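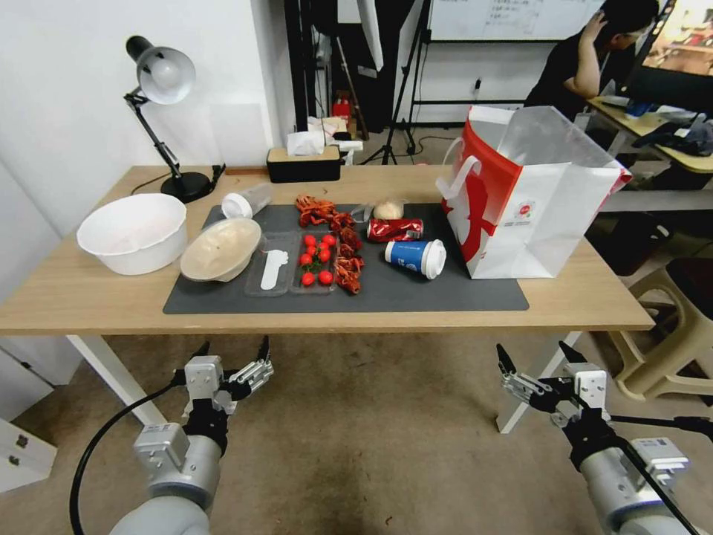

We went round the Callov workshop on 2018-07-02, a small party from our evening class, and I have been boring my family about it ever since. Maribeth Cabrera met us at the door and took us straight through to the room where the robots have their lessons (her word, and I rather liked it!).

The lesson that morning was clearing up after a meal. There were crayfish and cherry tomatoes on a dark mat, and a big paper bag standing at the right-hand end of the table. Hậu Ung does most of the teaching. He works the two arms by remote control, and every movement is saved so that the robot can learn from it later. A good lesson lasts 23 seconds, he told us, and a poor one is simply thrown away.
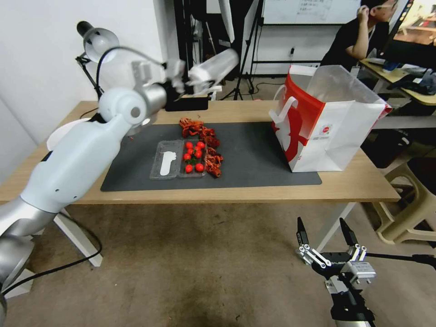

He aims for 60 good ones before lunch, which sounded like terribly hard work to me. Pacita Layug from our group was allowed a turn at the controls, and she said the hard part was judging how far down to reach. I was too shy to ask for a go myself, but Maribeth says they will have visitors in again in August, and I have already put my name down.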